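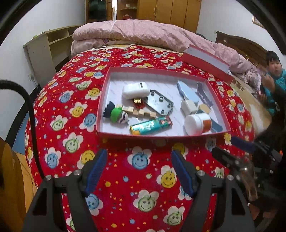

Photograph: Henao

Sorting out the tray

Most of the code in a manipulation project never touches a motor. At Henao, the software group in Prurkside that maintains the Basine toolchain, the largest part of the repository deals with recordings made by people holding grippers in their hands. It takes in video and jaw readings, and gives out a path through space that a pair of arms could follow. The step in between has been rewritten twice, and the third version went into daily use in March.

The task used for most of the testing is a tray of small objects. A shallow box with a white printed lining holds a lighter, a jar, a few linked wooden blocks, a little figure with a green head and assorted plastic parts. Two grippers with blue fingers work over it. For a person the job is trivial. For the software it brings together most of the things that go wrong: objects touching each other, pale plastic on pale card, and two moving tools that cover whatever they are about to pick up.

Where is the hand?

Basine begins with pose. Each gripper is tracked from its own wide-angle view, with video at 30 images per second and an inertial sensor read at 1,000 samples per second. The tracker picks out corners and edges in the surroundings, matches them from one image to the next, and lets the inertial data fill the gaps. A wide lens helps a good deal. Even with the fingers low over a tray, the top of the view still takes in wardrobes, shelves and headboards, and those do not move when the tray is nudged.

Bedding is harder. A patterned bedspread is full of strong features, which a tracker likes, but the pattern repeats and the cloth shifts. Version two of the tracker treated every printed face on a bedspread as a fixed landmark. If the cloth was pulled sideways, the estimated path of the gripper slid with it. The present version gives each feature a weight that falls when its motion disagrees with the inertial reading. Features on cloth tend to lose weight when the cloth is disturbed, with no need for the software to know what cloth is.

The two grippers have to share one frame of reference, and this took longer than expected. Each tracker is content with its own origin. The first approach was to align the two maps at the start of a recording and leave them alone, which was fine for short takes and poor for long ones. Basine now re-aligns whenever one gripper appears in the other's view. The blue finger pads make a convenient target, though glossy blue objects in a tray can still attract a false match.

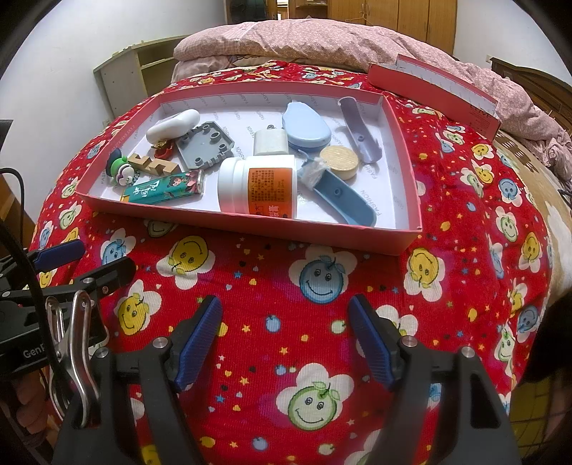

Open jaws over a mixed tray, with a second gripper at the left. The large jar is on its side, lid to the left.

What counts as one object

Segmentation comes next. The mask network is a standard one and the group has left it largely as it was. The changes are in what happens to its output. A single image of a crowded tray gives masks that merge where things touch, such as a white plastic part resting against a grey plate, or two blocks placed end to end. Basine holds these as alternatives. It stores one mask for the pair and one for each piece, with a score against all three, and waits for motion to settle the matter.

Print causes its own trouble. The lining of the test tray is covered in repeated grey lettering, and early masks would sometimes take a word as a thin flat object. A depth check now removes anything that stands no higher than the surface around it. The cost is that truly flat items can be lost too, and there is a setting to turn the check off for trays that contain cards or strips of film.

The jar is the item that appears most often in the bug list. Upright, it is a cylinder with one sensible way to grasp it. On its side it can roll, and the label turns with it, so a method that relies on matching the label will report rotation about the wrong axis unless the shape is fitted first. The current code fits the shape, then reads the label.

From recording to plan

Gorkum is the planning module. It takes the two finger paths and the object tracks and cuts them into segments: approach, close, carry, release, withdraw. The cuts are made mainly on jaw width, with contact inferred when the jaws stop closing before they reach zero. Each segment is then fitted to the limits of the target arms. A person's wrist will turn through angles that a six-jointed arm reaches only by going the long way round, and those segments are flagged for review.

Timing matters more than the path does. If video and jaw width disagree by more than 10 milliseconds, the close event lands in the wrong image and Gorkum places the grasp short of the object. Synchronisation is therefore checked before anything else is run, and a recording that fails is set aside – the group gave up trying to repair them.

The regression set stands at 191 recordings. The full set is run every Friday, and the results are compared segment by segment with those of the week before. A change that improves the average but breaks a recording that used to pass is held back until someone has looked at it. This has slowed the release of two features, one of them a faster mask tracker that did well on everything except transparent wrapping.

Thin transparent material is still an open item. So are fine chains, which come and go in the masks from one image to the next, and any object held by both grippers at once. For the last of these Gorkum currently writes a single segment with two owners, and the arm controller rejects it. A revised segment format is in review.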